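Brellus: questions I keep getting

I put the towel folding results up on 15th May and my inbox has been busy ever since. These are my answers to the ones that come up most. If yours isn't in the list, write to me and I'll add it!

What is Brellus, in one breath?

It's a way of training a two-armed robot to handle cloth by letting it learn from people steering the arms. The twist (my twist, anyway) is that we throw out the slow, hesitant parts of each run before training. People pause a lot when they're thinking, and a policy that copies the pauses gets stuck in them.

How much data did you use?

3467 runs, all recorded at our lab in Juradstead. I'd love to say every one was a beauty, but I dropped 260 of them for bad labels, and that number is on top of the trimming.

Do both arms always move together?

Nope, and I get this one a lot. The policy puts out commands for both arms at every step, but often the right command for one of them is "stay put." Early versions fidgeted constantly with the idle arm, and it drove me nuts. Adding a small penalty for needless motion calmed it down a great deal. 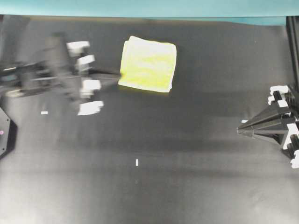 Left arm on the move by the folded yellow cloth, right gripper lower down on the other side.

Why is the table black?

Contrast, mostly. Pale cloth stands out well on it, and the edges are what the policy cares about. It does pick up some shine from the lights, so we vary the brightness during training.

Does it work on other cloths?

Sort of. I tried 6 kinds that weren't in the training set, 20 attempts each. Thick ones went nicely. Anything thin and slippery was a mess, and I wouldn't trust it with a silk scarf yet.

How is this different from Montes?

Montes was our older method, and it kept every second of every run. Same arms, same network size. I'd still pick it if you have very little data, because trimming a tiny set leaves you with next to nothing.

Can I get the code?

The trimming script is ready and I'm happy to send it. The training code needs a cleanup first, which I'm hoping to finish in June once we're done moving gear over to Predcombe.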